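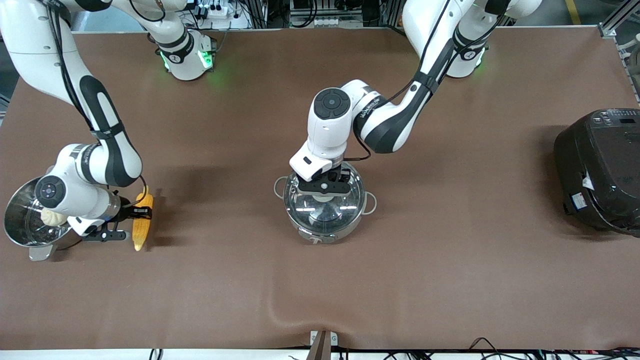

Corn season isn't really here yet (April, come on) but the store had it, 8 ears for cheap, so corn it is. All week.

Quick notes before I run out the door.

Pot: the stainless one with the two loop handles. Finally using the glass lid again, I'd been cooking without it for months becuase I thought it was lost. Was behind the baking sheets. Salted water, lid on, boil, corn in, 8 minutes. Andor says that's too long. Andor can make his own corn.

Colander: steel, footed, drains fine. Still hate washing it. Every little hole.

Buns: Bergþóra's recipe, 600 grams of flour. I got 597 and then the bag was empty, close enough. Small and round, a bit pale on top, next time 2 more minutes. Good with butter, good with corn, kind of great with the corn cut off the cob and mashed into the butter with pepper. Do that one.

Leftover cobs go in the freezer for stock, if theres room. There is not room. Freezer cleanout is next, probably tonight after 9, wish me luck.

Ok, late. Soup post soon, I still owe you the dumplings too.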